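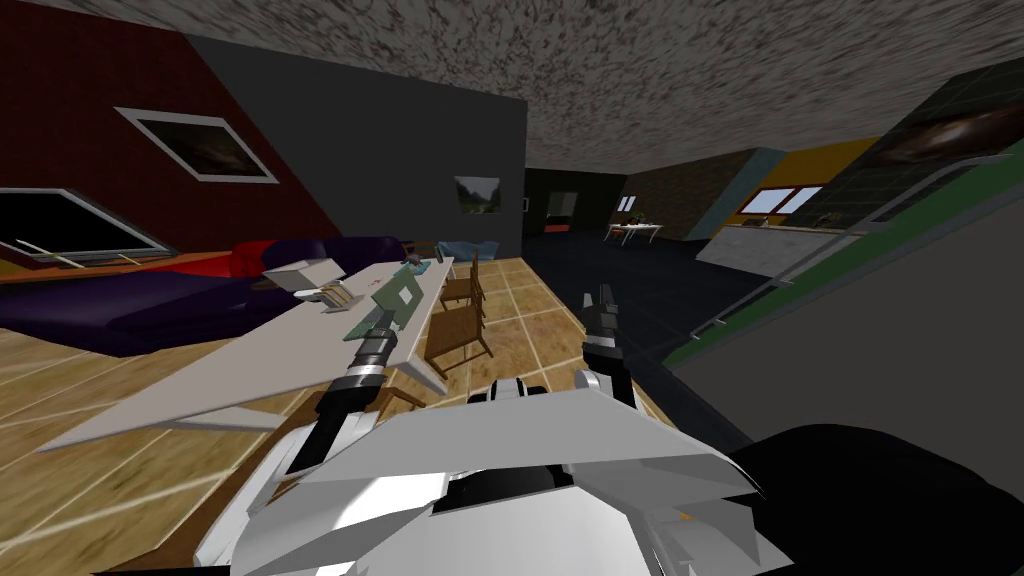 Tomia Grip Monitor, two-arm licence (revised after the false-hold fault)

Equipment > Robot arms > Add-ons and safety > Tomia Grip Monitor

Products Spares Repairs Fault notices Basket

Price: £2750 per robot, before VAT
Supplied as: download and licence key
Fits: two-arm robots with two-fingered grippers on the Sudilell controller
Stock status: available, with the conditions set out further down this page

We took this product off sale in the spring and put it back in July. If you only want the maker's account of why, Tomia has a release note that runs to a paragraph and uses the word "improved" four times. Clitside sells the thing and has to answer the phone about it, so ours is longer.

What it is supposed to do

Grip Monitor sits between the gripper and the job program and answers one question: is there something in the jaws? It reads finger position and motor load, compares them with what it expects for the part, and reports HELD, EMPTY or UNSURE. Your program then decides whether the arm may carry on. On a robot with two arms it does this for each side separately, or is meant to.

The maker calls it a safety product. We list it as an add-on. It has no rating that would let you take down a guard or do without a stop button, and we would ask you to read the brochure with that in mind.

What went wrong

The first release could report HELD on a gripper that was open and had nothing in it. The arm then went through the rest of its job as though it were carrying the part, including the bit where it pushes the part into place. With a light board and an empty bench that wastes a few minutes. With a fixture in the way, or somebody's hand, it is a different matter, and one of our customers bent a finger plate finding out.

Tomia's first answer was that the fingers must have been badly set. We set them again. The fault came back on the Thursday of the same week with the fingers freshly zeroed, so we asked to see the test records. What we were sent was a set of runs on clean parts, one arm at a time, with the other arm switched off. Hardly anyone who buys a two-arm licence is going to use it like that.

How it was tested the second time

We asked for runs with both arms live, and Tomia agreed to do them in simulation in the Lazăr test flat, a made-up living space that comes with the Sudilell tools. It has the usual furniture and a good deal of clutter. The main job was picking up a flat green board from the long white table with the left gripper while the right arm stayed powered and idle.
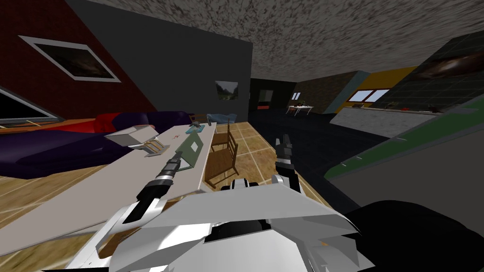

Lazăr test flat, simulated. Board in the left gripper, over the far edge of the table. Right gripper open, nothing in it.

Of 2439 runs on the old release, 19 gave a false HELD at some point. Tomia thinks that is a good figure and put it in the release note. We don't, for a part whose only purpose is to be right about this. It is also a figure from a simulator, where finger plates don't wear, cables don't tug and nobody has wiped the pads with the wrong solvent. We would expect a real cell to do worse and we have told them so.

The cause, once they looked for it, was dull. Both grippers shared one store for the last good load reading. If the left gripper took hold of a part while the right one was waking from idle, the right could pick up the left's reading and believe it. It would go on believing it until it was next told to close. The fingers could be wide open the whole time, because the old release gave load the last word and treated finger position as a hint.

What we find hard to forgive is that the position reading was there all along. Any check that compared the two would have caught it. The old log even recorded both, a line apart, one saying open and the other saying held.

What has changed

Each gripper now keeps its own readings. Position and load must agree before the monitor will say HELD, and if they disagree for longer than the time you set, it says UNSURE and drops the permit to move. There is a new start-up check in which each gripper opens fully, reports EMPTY, and is refused the permit if it reports anything else. It adds a short wait each time you power up. Tomia lets you turn it off. Please leave it on.

The log has been redone as well, and now names the side on each line. The old one said "gripper" and left you guessing.

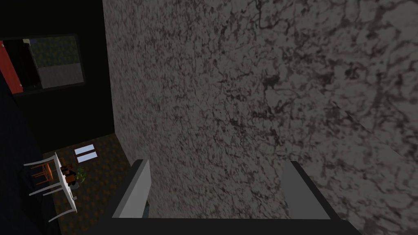

We have also asked for a way to test the monitor against a gripper that is aimed at a large plain surface with no part near it, as several customers use the wrist view as a second opinion and want to know which of the two to trust. At present the monitor takes no notice of what any camera sees. If your own program has a view from the wrist that plainly shows empty fingers and the monitor says HELD, believe the view, stop the arm and send us the log. Tomia says a link between the two is "planned". It was planned in the last brochure too, so don't buy on the strength of it.

What has not changed

Thin parts are still poor. A single sheet of paper gives so little finger movement that the monitor will often say EMPTY when the sheet is held perfectly well. That error is the safer way round but it will stop your line. Soft parts such as cloth or foam can sit at UNSURE for as long as you care to wait.

It can't tell you what is in the jaws. A gripper that has closed on the table edge will be reported as HELD, and so will one that has closed on your sleeve.

It will not notice a part that has slipped but not fallen. Tomia's sales sheet shows a tick next to "slip". We asked what the tick meant and were told it refers to a complete loss of grip, so we have taken the tick out of our copy.

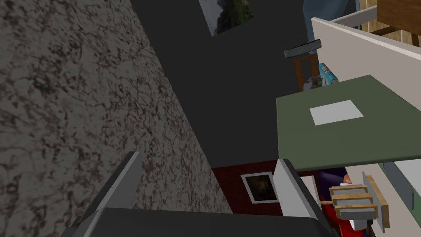 Lazăr test flat again, looking past the wrist. Fingers open and empty, with a white sheet on the green tabletop.

If you already own it

Check the release name on the start screen. If it doesn't offer the start-up check, you have the old one. Until you have updated:

- Run one arm at a time and power the other down fully. Idle is not enough.
- Treat HELD as unproven after any wake from idle. Open, close and read again.
- Keep hands out of the reach of both arms, including the one that isn't working.
- Slow the placing move down, particularly where there is a fixture.

The update is free to anybody with a licence, whether you bought it from us or not. Your part settings carry over. Your UNSURE time does not, and goes back to a default that we think is far too long, so write down your own figure before you start and put it back in afterwards. Once the update is on, save the old log somewhere before the first run, as it gets overwritten.

Our conditions of sale

We will sell this to you if you have a proper stop circuit that works with the monitor switched off. We ask for a short note of your setup with the order and we do read it. If what you have written suggests the monitor is standing in for a guard, we'll ring you up and most likely refuse the order.

You have 21 days to send the licence back for a full refund. That is longer than Tomia gives us, and we carry the difference. Try it on your own parts in that time with both arms powered. The demo parts that come with it are thick, stiff and evenly shaped, and it does very well on those.

Should you buy it?

For boards, boxes and other stiff parts on a two-arm robot, the new release does what the first one claimed to. We have had it running on our own bench and haven't yet seen a false HELD, though our bench is one bench. If you handle paper, film or fabric, save your money. If you run a single arm, the Sudilell controller has a simple jaw check built in and for most jobs that will do.

Related items

Finger plates, grey, pair
Finger zeroing block
Stop button, wired, with bracket
Sudilell controller, two-arm
Lazăr test flat, extra rooms pack
Fault notice: idle arm waking during a pick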